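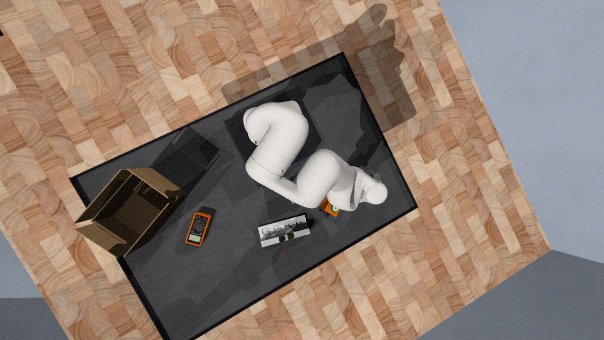
End-grain block top, light and dark pieces mixed, strips on the slant. Render, seen from overhead.

Notebook, June, bench by the window, started writing at 7:40 am

OK so, glue. I've been putting off this entry because the hide glue batches got away from me, and I wanted to have all the breaks done before I wrote anything silly. They're done now (mostly, see the part about the clamps) and I'd like to get it down while I still remember which jar was which.

Quick recap for Samer, who was away for the first half: we want one glue we can trust for the chair repairs that keep coming in from Musport. Loose rungs, split seats, that kind of thing. The old stuff in the joints is hide glue nearly every time, so it makes sense to stay with it if we can, and then whoever fixes the chair in forty years can steam it apart and curse us a little less.

Three jars. Jar A is the plain granules, soaked overnight in cold water and warmed up slowly. Jar B is the same with a pinch of salt to slow down the gel. Jar C is the liquid kind in a bottle from the Nechyporuk order, which I've never loved but it was already open. Test pieces were maple offcuts, lap joints, all cut on the same afternoon from the same board. Everything got clamped overnight and then sat for a week before I touched it.

Breaking them was the fun part! Lever arm, bucket, sand in slowly until it goes. Best one in Jar A let go at 1,946 on the scale (that's grams in the bucket, not load at the joint, I still have to multiply out the lever and I'm not doing that before coffee). Best one in Jar C was 1,037. So the bottle loses, and by a lot more than I'd have bet. It tore clean along the glue line too, with no wood fibers pulled up at all, where the A pieces ripped out big hairy chunks of maple.

Jar B I'm less sure of. Two pieces were right up there with A and then one popped off early with a shiny patch in the middle that looked starved to me. I think I over-clamped it. Ingvar thinks the glue had already skinned over by the time I got the pieces together, and she may be right, I did stop to answer the phone. Redo that one before anyone quotes it.

Things to remember about the pot. It runs hot! The dial says one thing and my thermometer says another and the gap gets bigger the longer it's on. If it smells like a barn, it's been too hot for too long, so toss it and start over. I cooked half a batch that way and it went thin and sad and never came back. The cheap thermometer lives in the drawer with the marking knives now, please put it back there.

Also the lid. Keep the lid on. I topped up with water twice and guessed both times, and I really should have weighed it. Next time I'll soak 500 grams, mark the level with tape, and top up to the tape.

Clamp trouble: two of the small bar clamps slip when you snug them up, the ones with the orange handles. I filed the notches on one and it's better. The other I've hung on the nail by the door, do not use it on anything you care about. This is why the last pair of B joints never got broken, they'd crept sideways overnight and weren't a fair test of anything.

Ingvar asked about warming the wood first. Yes, I did, for all of them, a few minutes on top of the radiator box. I didn't try any cold ones and that would be a good thing to try, especially with winter in mind when the shop is freezing until ten. Maybe a hair dryer on the joint right before it goes together? Samer has one in his locker, or says he does.

Still to do: rerun B with fresh glue and good clamps. Cold wood vs. warm wood with A only. Work out the lever numbers properly and write them inside the back cover. Call Musport and tell them the rocker will be another week, the left arm split further when I took the screw out (somebody's old drywall screw, painted over, grr).

Pot's off, brushes are soaking in the blue tub. Jar A is in the fridge with my initials on it, please don't eat it.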